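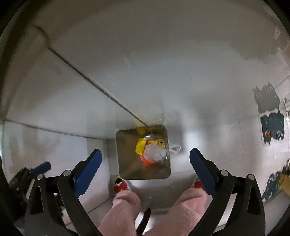
Wrapper Day at Kinnear

Welcome to the May gallery from the Stendow snack table! We unpacked, we tasted, we argued over favorites, and then came my favorite part – the tidying. I love what's left once the treats are gone, all those colors in one place.

The little brown bin, translucent with rounded corners. Bright yellow ribbed wrapper, a flash of orange-red, and a big crumpled piece of cloudy white plastic over the top. What a combination! I'd happily paint a kitchen in that yellow.

We're up to 100 wrappers for the Drorkero collage now, with 5 more tidying days to go. Keep those bright ones coming – the reds are especially welcome!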